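Nolmont Television Continuity Society
Minutes of the spring general meeting

Last updated: March
Posted by Beca Rowlands, minutes secretary
6 minute read

Held in the upstairs room at Fostanstead Library, 7.15 pm. Eleven members present, which counts as a crowd. Chair: Idris. Minutes: Beca Rowlands. Apologies from Maureen, who has a cold, and from Tony, who sent a four-page letter in place of himself. The letter was taken as read. It was not read.

1. Minutes of the last meeting

Agreed, with one correction. The minutes had Gwen saying that the lighthouse in "Harbour Nights" and the lighthouse in "The Etau Inheritance" were "the same lighthouse". She wished it recorded that she had said "the same lighthouse at different points in its life". Corrected.

2. Matters arising

The question of whether a character can be his own cousin was held over from last time. It was held over again.

Idris has written to the library about the radiator. The library has replied that there is no fault with the radiator. Members kept their coats on.

3. The Index

Gwen reported that the Index of Shared Fictional Goods now stands at 887 entries. Of these, 673 have been checked against a broadcast episode by two members. The rest have been checked by one member, or by Tony.

There was a discussion about what "checked" means. Paul felt that remembering something very clearly ought to qualify. Gwen felt that it ought not, and mentioned the business of the purple milk float, which three members remembered very clearly and which was from an advert for gravy. Agreed that entries resting on memory alone be marked with an M. Paul asked whether his existing entries would be marked retrospectively. They will.

4. The Hosoda question

Main business of the evening. For those who have joined since the summer: a make of kettle called Hosoda is seen in the kitchen in "Dray's Patch" (series two, the poisoning), and again on the desk of Inspector Cole in "Cole Comfort". It is the house rule that a made-up brand appearing in two programmes puts both in the same world, unless there is evidence against it. If the rule holds, Inspector Cole lives in the same country as the Dray family and has failed to notice nine murders on his own patch.

For the motion, Sunita said that this was entirely in keeping with Inspector Cole.

Against, Paul said both programmes were made in the same building and someone had simply carried the kettle down the corridor. Idris ruled this out of order. We do not discuss corridors. The whole point of the society is that there are no corridors.

Gwen raised the matter of the Prime Minister. In "Dray's Patch" the Prime Minister is a woman called Hartnell, seen on a television in the pub. In "Cole Comfort" he is a man with a beard. Sunita pointed out that the pub television might have been showing an old bulletin. Paul asked why a pub would show an old bulletin. Sunita asked whether Paul had ever been in a pub in the Fens. This took some time.

A compromise was put forward by Len, who had been thought asleep: that Hartnell loses a vote between the two series, and that the bearded man takes over in the gap. It fits the dates, and accounts for the bunting in episode four. Carried, eight to two, with Paul abstaining on principle and asking for the principle to be minuted. The principle is corridors.

5. Talking animals

Len's paper, "Can the Dog in the Carpet Advert Hear the Dog in the Insurance Advert?", was circulated beforehand. It runs to 452 lines and has a map. Len spoke to it for ten minutes and then, without being invited, for another ten.

His argument is that all talking dogs seen in adverts are under one enchantment, most likely cast in the last episode of "Witch of Wetherby Road" when Mrs Pellow sneezes during the thunderstorm. Members liked this very much. Sunita asked why the cats had not been affected. Len said the cats had been affected and were keeping quiet.

Agreed to add the sneeze to the Index as a probable cause. Not agreed to add the cats.

6. Money

We have enough for the room until autumn, and for biscuits if they are plain ones. Subs stay as they are. Idris thanked those who had paid and looked for a while at those who had not.

7. Newsletter

The next issue goes out in May. Still wanted: anything on hospital dramas, where we are thin, and anything at all that is not by Tony. Gwen will write up the Hosoda decision in one page. Paul has asked for a right of reply and has been given a third of a column, below the crossword.

8. Any other business

Sunita proposed an evening of watching something together and not taking notes. There was some support for the first half of this.

Len asked whether the society had a view on dream episodes. Idris said it had several, and that the library shut at nine.

9. Next meeting

Same room, same time, in June. Bring a coat. The subject will be barmen who turn up in more than one series under different names, and whether they are twins, on the run, or both.
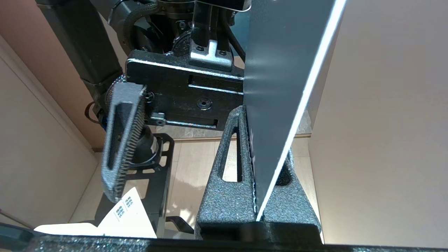
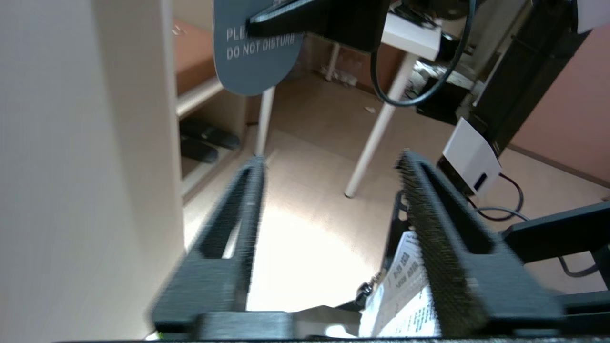 Question received from a new member: If two programmes contradict each other on a plain fact, which one does the Index follow?

The one that was broadcast first. The later programme keeps its entry, with a note of the contradiction beside it, and any member may put forward an explanation at the next general meeting.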